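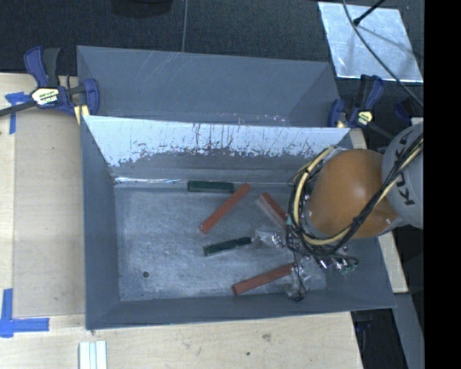 Blocks in the grey bin, with the hose and cables tied up along the outside of the arm.

Zetach Snag-Release Hose Kit
Sold by Prodalley, packed in Pomthorpe
$188 per kit, spare links sold separately
In stock

I'll start with the bad day, as it's the whole reason this kit is in the shop.

Last February I had an arm picking blocks out of a bin, all pretty sedate stuff, and I'd dressed it the way most of us dress a bench arm the first time round: grab the hose, grab the cables, put a loop in them so the wrist has room to turn, and zip-tie the lot until it looks about right. It ran beautifully for 700 picks. I went off to make a cuppa. When I came back the arm had stopped with the loop hooked over the corner of the bin, the air fitting had popped out of the gripper, and the loose end of the hose was thrashing about and hissing like a cut snake. Not a sound you forget!

No one was hurt and the damage was small (one fitting, one sensor lead, a bent finger). What rattled me was how it failed. The ties held perfectly. I'd done them up so tight that when the loop caught, the weakest thing left in the chain was the push-in fitting, and that's the one part you really don't want letting go while there's pressure behind it. The arm's force limit did trip, just later than the fitting did.

So now I dress every arm so the restraint gives way first, and the Zetach kit is the tidiest way I've found of doing it.

What it does

The kit swaps your last few zip ties for saddles joined by breakaway links. Pull hard on the loop and a link pops open, the slack comes free, and a little lanyard switch tells your controller to stop. The fitting at the gripper has its own strain relief, so it shouldn't see the tug. Click a new link in, find out what it caught on, and you're away again.

The links are set to open at 60 newtons. I've hung a spring scale off plenty of them at my bench and they've been good and consistent, though I'd still test one on your own setup with the air off before trusting it.

In the box

Hose saddles with hook-and-loop straps
Breakaway links, plus a bag of spares
Lanyard switch with flying leads, normally closed
Strain relief clamp for the gripper end
Braided sleeve, 970 mm, split down its length so you needn't unplug anything
Instructions (mine, not the factory ones – I rewrote them after too many emails)

Fitting it

Isolate the power, dump the air, and check the gauge reads zero before you touch a thing. Yes, even for one strap.

Put the strain relief on first, nearest the gripper, then work back up the arm. Leave enough loop for the full wrist rotation, then jog slowly through your deepest corner pick with the hose in place and the gripper empty. Corners are where mine caught, and I'd never tested one. I'd only ever jogged to the middle of the bin, which told me nothing useful.

Wire the lanyard switch into a protective stop input. It's a single-channel switch and it is not a safety-rated device, so please don't use it in place of your guarding or your e-stop. If people can reach into your cell while it's live, that needs its own risk assessment and no $188 kit is going to sort it out for you.

While you're there, have a look at how the bin is held down. If it's clamped solid, a snagged hose has nowhere to go and all the load ends up in the dress. If it isn't clamped, the bin can come along for the ride. I clamp mine and rely on the links.

A few things I get asked

It suits hoses and small bundles on light bench arms. For the big floor-mounted gear you want a proper dress pack from the people who look after the robot.

It doesn't stop snags, only makes them cheaper. A shorter loop and a better approach angle will do more for you than anything I sell.

The first batch had a fault of its own, I should say. The straps were a slippery weave and the saddles crept down the arm in a hot shed. If you've got the shiny black straps, drop me a line and I'll post you the ribbed ones, no charge. Everything I ship now has the ribbed type.

If you want something stiffer, I also stock the Olszewski spring return arm, which carries the loop up and away from the bin. It costs a fair bit more and needs headroom, but it's lovely where it fits.

Postage and returns

Orders in before noon go out of Pomthorpe the same afternoon. Unopened kits can come back for a full refund, and if a link opens too early or won't open at all, send it back in the bag with a note about what it was fitted to. I want to see those ones.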